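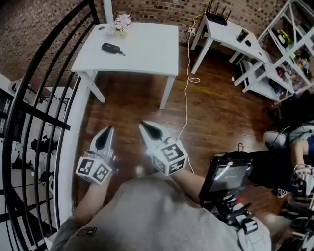

Quand rouvrira la passerelle de Salen ?

Fin janvier au plus tôt, d'après le service de la voirie, et d'abord pour les piétons.

Les vélos attendront. Les poussettes passent, les chiens en laisse aussi, mais il faudra mettre pied à terre jusqu'à nouvel ordre – la main courante côté aval n'est pas encore livrée. L'ouvrage est fermé depuis l'automne, après la crue qui a déchaussé une partie de la pile centrale. Les plongeurs sont descendus deux fois. Rien de catastrophique, mais des pierres manquantes et un vide sous la maçonnerie, à combler au mortier.

Facture annoncée : 244 000 euros, dont une part prise en charge par l'assurance. Laquelle, on ne sait pas encore. « Le dossier est complet, on attend la réponse écrite », indique Gaetano Piras, adjoint aux travaux, joint par téléphone hier en fin d'après midi. Il ne veut pas s'avancer sur une date précise. Le chantier a été confié à l'entreprise Prander, déjà passée sur le quai haut.

En attendant, détour obligatoire par le pont routier. Presque 50 minutes aller-retour à pied pour les habitants du Rirnis qui ont leur médecin ou leur pharmacie en face. La navette du matin est maintenue, départ à 7 h 40 devant l'épicerie Farahani, retour à midi. Pas de rotation supplémentaire l'après-midi, faute de conducteur.

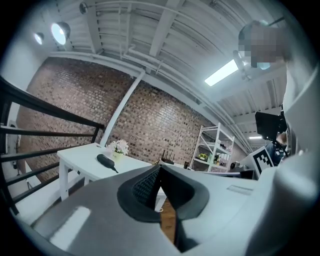

Côté commerçants, ça grince un peu. Elaheh Pakzad tient la mercerie au débouché de la passerelle, rive gauche. Elle dit avoir perdu la clientèle du marché, celle qui traversait avec son cabas et s'arrêtait au passage. Elle demande un fléchage correct depuis le pont. Les panneaux posés en octobre renvoient vers le parking, pas vers les boutiques. La mairie promet de les changer. « On nous l'a déjà dit », répond-elle.

Justinas Zariņš, lui, s'inquiète plutot de l'éclairage. Il rentre tard, habite rive droite, et le chemin de halage est noir dès 17 h 30. Deux lampadaires en panne avant la crue, toujours en panne. Signalés de nouveau, réparation « programmée ».

Un mot d'histoire, puisque la question revient : la passerelle actuelle n'est pas la première. Un bac est mentionné au même endroit en 1683, puis un pont de bois emporté par les glaces. Les piles en pierre sont venues bien plus tard. Ustyna Polishchuk, qui prépare une petite brochure sur les deux rives, cherche des cartes postales et des photos de famille montrant l'ancien tablier. Les documents sont à déposer à la bibliothèque, ils seront scannés et rendu dans la semaine.

Prochaine réunion publique à 18 h 30, salle basse de la mairie, date affichée sur place dès qu'elle sera fixée.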